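川の水はだれのもの？ 流域の話し合いのしくみ

雨が山にふると、水は低いほうへ流れて小さな沢になり、沢が集まって川になります。ある川に水が集まってくる土地全体を「流域（りゅういき）」といいます。川のすぐそばの土地だけでなく、遠くの山のしゃ面や、畑や、町の道路も流域に入ります。

流域は、地図にかかれた町や国の境目とは形がちがいます。ひとつの川が、いくつもの町を通ることはよくあります。上流の町がよごれた水を流すと、下流の町がこまります。上流でたくさん水をくみ上げれば、下流にとどく水はへります。

プルネネン川の場合

プルネネン川は、2つの国を通って海に出る川です。上流にはフロベックという町があり、下流にはクラルドという町があります。フロベックでは畑に水を使い、クラルドでは川の水を飲み水にしています。

夏のはじめの6月は、畑が水をいちばんほしがる時期です。ところが、雨が少ない年には、クラルドの水をとる場所で川が浅くなってしまいました。フロベックの農家も、クラルドの水道の人も、それぞれに水が必要です。どちらか一方だけで決めることはできません。

そこで、両方の町と2つの国の役所が集まって、川の使い方を決める計画を作りました。このような計画を「流域管理計画」といいます。

計画はどうやって作るの？

はじめに、川のようすを調べます。水の量、水の温度、水にとけている酸素、すんでいる虫や魚などです。プルネネン川では、フロベックの橋からクラルドの港まで、決まった場所で水をとって調べました。調べ方がばらばらだと、あとでくらべられません。そのため、2つの国で同じ道具と同じ手順を使うことにしました。

次に、調べた結果をもとに計画の案を書きます。案には、どこをどれだけきれいにするか、いつまでにやるか、お金はだれが出すかを書きます。

案ができたら、みんなに見せて意見を聞きます。プルネネン川の案は2021年1月5日に公開され、681通の意見がとどきました。農家、つりをする人、学校の子どもたちからの意見もありました。

意見を聞く係だったヴァンデルレイア・アギアルさんは、とどいた意見を全部読み、同じ内容のものをまとめて表にしました。たとえば「魚がのぼれる道を作ってほしい」という意見は、せきを直す計画のところに入りました。意見を取り入れなかったときは、その理由も表に書きました。

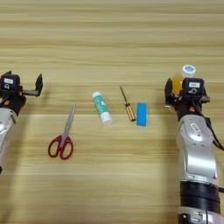
子どもも意見を出せるの？

出せます。川の計画について意見を出すのに、年れいの決まりがない国はたくさんあります。プルネネン川でも、クラルドの小学生が手紙を送りました。学校のうらの岸にごみがたまることと、見つけた場所をかいた地図が入っていました。

意見を書くときは、次のことを入れると読む人に伝わりやすくなります。

・川のどの場所のことか
・そこで何を見たか
・どうなってほしいか

長い文章でなくてもかまいません。絵や地図をつけてもよいです。川を見に行くときは、かならず大人といっしょに行きましょう。

ことばの説明

流域：雨や雪の水が、同じ川に集まってくる土地のはんい。
上流と下流：川が流れはじめるほうが上流、海や湖に近いほうが下流。
せき：水をためたり、水面を高くしたりするために川に作るもの。
公開：だれでも見られるようにすること。

文：バート・デッカー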